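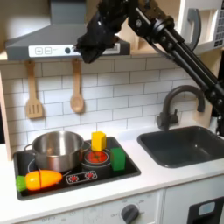
## 3. The Build

### 3.1 Arm and mount

The arm was put together over one summer in the Mulport shared workshop, using hand tools and one drill press. Its links are black metal brackets joined by bolts and cylindrical rods, and the gripper is bolted to the last bracket. We did not design a cover. Leaving the bolts exposed made repairs quicker, and most of our repairs were a matter of tightening something.

The first mount, designed by Paterson, stood in front of the counter. It gave good reach to the stove but blocked the view of whoever was teaching the arm, so in July we moved the base to the back right corner. From there the arm comes in past the faucet, as Figure 1 shows. The move cost us some reach at the far left of the stovetop and meant that every stored pose had to be recorded again.

**Figure 1.** The arm at the play kitchen, with the gripper over the front edge of the range hood. A pot, two blocks and a two-piece carrot are on the stovetop.

### 3.2 Kitchen and objects

We chose a play kitchen over a bare table for two reasons. It fits on a workbench, and it has the kinds of obstacles a real kitchen has: a hood that hangs out over the work area, a tall faucet, and a sink that objects can fall into. The hood is the hardest of these. A straight path down to the stovetop is only open toward the front, and an early planner that ignored the hood's lower lip struck it on 19 of its first 500 moves.

The objects are a metal pot, a yellow block, a green block and a toy carrot. The blocks were the easiest to hold and served as our check after each repair. The carrot is harder because of the seam near its middle. When the fingers close across the seam the two halves can turn against each other, so we recorded carrot grasps on one half only. The pot was picked up by its rim, never by its side handles, which are too short for the fingers.

The hanging spatula and spoon were left in place but not used as targets. Krajewska tried both early on and found that they swung after any light contact, and we had no way to wait for them to settle other than a fixed pause.

### 3.3 Recording

All motions were taught by hand with a second, smaller controller arm held by one person. Rutkowska and Pintér did most of the teaching. Each session had 20 motions and ended with a return to the rest pose. The full set holds 1,792 motions, including failed ones, which were kept and marked as failed by the person teaching.

We did not fix the starting position of the objects. The teacher set them down by hand before each motion, anywhere on the stovetop the gripper could reach. This made the set less even than we wanted – the area near the right edge of the stovetop is overrepresented, probably due to the position of the base.

### 3.4 Known problems

Play in the joints grew over a session. We checked it by sending the gripper to a fixed pose over the hood's front edge and measuring the gap with a feeler gauge. When the gap had changed by more than our limit, the bolts were tightened and the session was started over. Thread lock helped on the two joints nearest the base and made little difference on the others.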